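Tindgate Repair and Craft Library
Progress report to the Kastano Fund, second period
Thu 11 July

Dear Horațiu Nistor,

Thank you again for your patience with our move, and for the kind note you sent when the shelving finally arrived. It has been a full few months and I'm happy to say most of what I have to tell you is good.

When we last wrote, the library had 100 members and a waiting list we were embarrassed by. We now have 125, and the waiting list is gone, mostly thanks to the second evening opening that your grant pays for. Members have made 2406 loans since the doors opened. Sewing machines are still the favorite by a long way, with the carpet cleaner close behind (everyone wants it the same weekend, and we have had to get a little strict about returns).

The mending evenings have grown into something lovelier than we planned. People come in with one torn coat and stay until closing, chatting over the button tins, and several have gone on to help at the next one. We ran 8 evenings in this period. The darning session was so full that we borrowed chairs from the Tang bakery next door, who sent them over with a tray of rolls!

Two things are behind. The catalog is still half on paper, as the Lernent software took much longer to set up than we were told, and we would like to carry the unspent training money over to September if you agree. The kiln has also not been bought. The wiring quote came in higher than our budget and we're waiting on a second one before we come back to you with a proposal.

The woodwork corner is coming along nicely in the meantime, and we hope to start a short beginners' course there in the fall, covering measuring, joining and finishing.
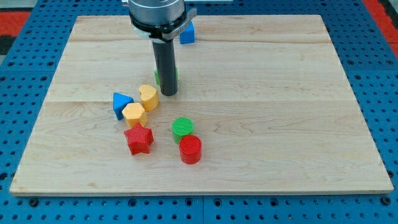 Pale planks joined edge to edge, with the wavy grain showing.

Spending is in line with the budget apart from the items I mentioned, and the full accounts are attached. Do come by on a mending evening if you're in town. We would love to show you the new shelves, and there is always tea.

With warm thanks from all of us at Tindgate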